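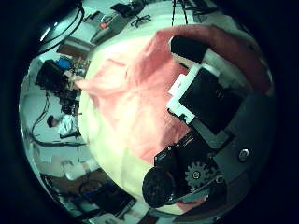
Pink cloth, crumpled.

Shrinkage allowances for woven cotton

July 10, 2019

I have now sewn enough curtains, napkins and pillow covers to have a settled opinion on pre-shrinking, and the opinion is that the number printed on the bolt should be ignored. It is a maximum for some fabrics, an average for others, and on the cheaper lines it seems to be copied from whatever was printed on the last bolt. A test piece takes one evening. A set of curtains that clears the floor by the width of a hand takes much longer to forgive.

The fabric used for the figures below is Nurness 1001, a plain weave cotton sold by Herelero at a listed weight of 212 grams per square meter. I bought it at the shop in Drillden, where it is kept on the lower rack with the canvas. It is a decent mid-weight cloth. It presses well, frays moderately and has a tight selvage, and the tight selvage matters later.

Where shrinkage comes from

Cotton yarn is pulled lengthwise through most of the finishing process. The warp, which runs parallel to the selvage, is under tension on the loom and usually again in the dyeing and drying. The weft has an easier life. When the cloth is wetted without tension, the yarns swell, and a swollen warp yarn has to take a longer path over and under its neighbors. Since the yarn itself does not get longer, the cloth gets shorter. Drying does not reverse this. The yarns slim down again, but nothing pulls them back to their old positions.

This is usually called relaxation shrinkage. Most of it happens in the first wash, with a smaller amount in the second and, on heavier cloth, a trace in the third. Tumble drying adds to it by keeping the cloth moving while it is damp, which helps the yarns settle closer together. Wool has a further problem with felting that cotton does not, and I am leaving wool out of this.

Two practical points follow. First, warp and weft need separate numbers. A single figure for "shrinkage" tells you very little. Second, the test has to use the same wash and the same drying method that the finished item will get. A cool hand wash and a line dry will give you a small, pleasant number that has no bearing on what happens in a hot machine.

Making the test piece

Cut the piece well away from the end of the bolt. The outer turn has often been handled, steamed or stretched by other customers, and it may have been folded over the end of the rack for months. Keep clear of the selvage as well. The selvage is woven more densely and it shrinks at its own rate, so a test piece with a selvage on one side will come out as a slight trapezoid and leave you wondering which side to believe.

Do not measure the cut edges. They fray in the wash, and whatever is left is useless as a reference. Mark a square inside the piece with a generous margin on all sides, using small stitches of contrasting polyester thread at the corners and at the midpoint of each side. Polyester will not shrink at these temperatures and will not wash out. I used to use a laundry pen, which spread into the fibers and left dots as wide as the error I was trying to measure.

My square is 412 mm on a side. There is nothing special about the size. It is the finished size of the napkins I make most often, and using it saves a step in the arithmetic. A larger square gives a better reading, and a smaller one should be avoided, as a one millimeter reading error becomes a large part of the result.

Mark the warp direction with an arrow in the margin. It is easy to lose track of on a plain weave once the selvage is gone. I have lost track of it.

Measuring before the wash

Lay the cloth on a hard, flat surface and leave it alone for a few hours. Fabric that has been rolled or folded tightly will relax a little just from lying there, and that movement should be over before the first reading. Smooth it with the flat of the hand, working from the middle outward, and stop as soon as the ripples are gone. Pulling a corner to get rid of the last ripple will stretch the piece on the bias by more than the weft will shrink.

Use a steel rule. Cloth tapes stretch, and the metal tip on a sewing tape is seldom where it should be. Take three readings in each direction, at both edges and through the middle, and write down all of them before averaging. If the three disagree by more than a couple of millimeters, the cloth is off grain and should be straightened first.

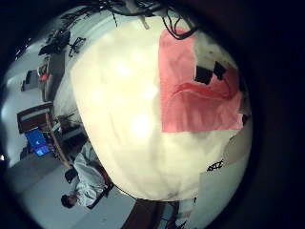
Iron only if you intend to iron the finished item. A hot iron with steam is a form of pre-shrinking, and on some fabrics it does half the work. If the test piece is steamed before the first reading and the yardage is not, the allowance will come out too small.

The wash

Put the test piece in with a normal load. A single piece of cotton alone in a drum gets less agitation than it would among towels and sheets, and the spin cycle tends to plaster it against the wall. My machine is an old Panicker top loader with three temperature settings, of which two appear to be the same. I use the hot one. Dry it as you would dry the finished item, then let it lie flat overnight before measuring, so that it can take up moisture from the room. Cotton straight out of a dryer is drier than the air and reads short.

Repeat the wash and the readings. If the second wash moves the numbers by less than a millimeter or so, stop. If it moves them more, do a third.

Results

On the 1001 cloth the warp shrank by 7 percent over two washes. The weft shrank by so little that I cannot separate it from reading error. The bolt label gave a single figure of three percent, with no direction and no wash temperature. If you average my warp and weft you get something close to the label, and that may be where the figure came from. It would be a poor guide to cutting anything.

An uneven result of this kind is common in plain weave cloth that has been finished under tension. It can be dealt with easily once it is known. It does mean that the direction of cutting has to be planned. For curtains, the drop is nearly always along the warp, so the full shrinkage lands on the one dimension that everyone will notice.

The arithmetic

This is the part most sewing books get slightly wrong. The usual advice is to add the shrinkage percentage to the finished length. For a finished length of 412 mm and a shrinkage of 7 percent, that gives a cut length of just under 441 mm. After washing, the cloth loses 7 percent of that larger figure and comes out at 410 mm. It is two millimeters short.

The correct method is to divide the finished length by one minus the shrinkage. Here that is 412 divided by 0.93, or 443 mm, and 443 mm of this cloth will shrink to the intended size. On a napkin the difference between the two methods can be hidden in the hem. On a floor-length curtain it is more than a centimeter and cannot.

Add the hem allowance to the finished length before dividing. The hem is made of the same cloth and shrinks with everything else. If you add it afterward you will end up with a hem that is narrower than planned, and on a double-fold hem the inner fold may not reach the stitching line.

Pre-wash or allow?

Everything above assumes that you want to sew first and wash later. The alternative is to wash all of the yardage before cutting, and for garments I would always do that. Linings, interfacings and main fabrics rarely shrink by the same amount, and no allowance will save a jacket whose lining is longer than its shell.

For flat single-layer items I go back and forth. Washed yardage has to be pressed before it can be cut accurately, and pressing several meters of mid-weight cotton is dull work. The factory finish also makes unwashed cloth stiffer, and it feeds under the presser foot with less creeping. Against that, hems sewn on unwashed cloth sometimes pucker, as the thread and the fabric part company in the first wash. A slightly longer stitch and a looser upper tension help. Cotton thread helps less than you would expect, and it breaks more often.

Dark colors should be pre-washed regardless. The shade will shift, and loose dye is better dealt with before there is a pale backing sewn to it. Reds and deep pinks are the worst I have dealt with. A second rinse with a white scrap in the water is a fair check. If the scrap comes out tinted, rinse again.

Keeping records

I staple the washed test piece to an index card with the fabric name, the place it was bought, the two shrinkage figures and the wash used. The cards live in a shoebox, sorted by weight. When I buy the same line again I still run a short test, as finishing changes between batches and the name on the bolt does not. The 1001 I bought last October was a little softer than this lot and lost less in the warp. The card for that one has the thread color written on it as well, in case the curtains ever need to be let down. The hem is deep enough for it.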